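Production Artist, Layer Styles and Interface Textures

Flastbridge, Clulletport office
Contract, with option to extend
Reference 603
Posted 22nd May

Flastbridge produces graphic templates, button sets and background files for web publishers and print shops. The Clulletport office maintains the Tomus library, a set of layered source files that customers open in their own image editor and change to suit. We are looking for a production artist to rebuild the metal and glass part of that library.

Background

The metal and glass files were made over several years by different people. Many of them get their look from painted highlights on flattened layers. A customer who changes the size of a button has to repaint the edge by hand. Support requests on this point have gone up since the April release, and we have decided to replace the painted files with files built only from shape layers and layer styles.

The rebuilt files must look the same as the published previews at normal size and must hold up when scaled. The previews will not be redrawn. Where a preview cannot be matched with live effects, the artist writes a short note to that effect and the file goes to the library editor for a decision.

The work

The contract covers 38 source files. Each file holds one design in up to four color versions. The main tasks are:

Rebuild each design with vector shapes and live layer effects. Bevels, inner shadows, strokes and overlays must remain editable.

Replace bitmap gradients with gradient definitions. Color stops are named and saved in the shared preset file.

Set up edges and trim so that corner radius stays fixed when the width changes.

Name and group layers according to the library naming sheet. Unnamed layers are returned.

Write the customer notes for each file. These run to one page and say which layers can be changed, which should be left alone, and what happens to the light direction when the global angle is changed.

Export the web versions at single and double size, with and without transparency, and check file weight against the limits in the naming sheet.

The artist does not design new items, take customer calls or work on the website.

What we need from you

Good working knowledge of a layer-based image editor, including blending modes, clipping, masks, and the difference between fill opacity and layer opacity.

A clear grasp of how light behaves on brushed, polished and cast metal, and the ability to get that look from gradients and noise without photographs.

Experience preparing files that other people will edit. Please send samples with the layers intact. Flattened images will not be reviewed.

Written English good enough for step-by-step notes.

Basic color management. You should be able to say which profile a file uses and why a color shifts on conversion.

Useful but not required

Scripting or recorded actions for batch export.

Experience with vector illustration programs, mainly for moving paths between applications without extra anchor points.

Some knowledge of print finishing, in particular foil and spot varnish separations.

Hours and place

The contract is for 30 hours a week. Two of the working days are spent in the Clulletport office and the rest may be worked from home. Office days are agreed with the library editor at the start of each month. We supply a calibrated display for use in the office. For home days you use your own equipment, and the display must be one that can be profiled. A drawing tablet is optional.

Files are checked in to the shared library at the end of each working day, finished or not. Work kept only on a local drive is not counted as delivered.

Payment

Payment is by the hour and is made monthly against a timesheet. The rate depends on experience and is settled before the trial file is assigned. Travel to the office is not paid. Rights in the rebuilt files pass to Flastbridge on payment. You may show the exported images in your own portfolio, but not the layered sources.

How to apply

1. Send a short letter with the reference number in the subject line. State the editor and version you use, your earliest start date, and your hourly rate.

2. Attach two layered samples. At least one must show a metal or glass surface made with live effects. If a sample was made for a client, confirm that you have permission to share it.

3. Add one page of instructions you have written for another user. It can be on any software subject.
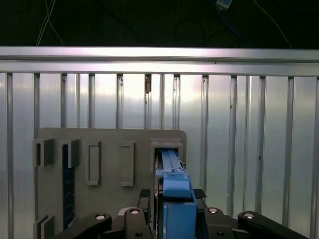 4. Applicants on the short list are sent a trial file. It is a single toolbar button with a painted edge, to be rebuilt with live effects in the same way as the contract files. Time spent on the trial is paid at your stated rate, up to a limit given with the file.

5. A review call follows. It covers the trial file layer by layer, so have it open on your own machine. We will ask you to change the button width and the light angle during the call.

How samples are assessed

Samples and trial files are opened by the library editor and by one artist from the Kazlauskienė icon set, our other layered product. They look at layer structure first, then at behavior under scaling, then at appearance next to the preview. A file that looks right but needs repainting after a size change does not pass.

All applicants receive a written answer. Comments on samples are given only to those who complete the trial file. Samples are deleted when the position is filled, unless you ask us to keep them for later contracts.

Send applications to the Clulletport office through the contact form on the Flastbridge site and select "Library contracts" from the subject menu. Archives in zip format are accepted. For larger files, put a download link in the letter and leave it active until you have had our reply.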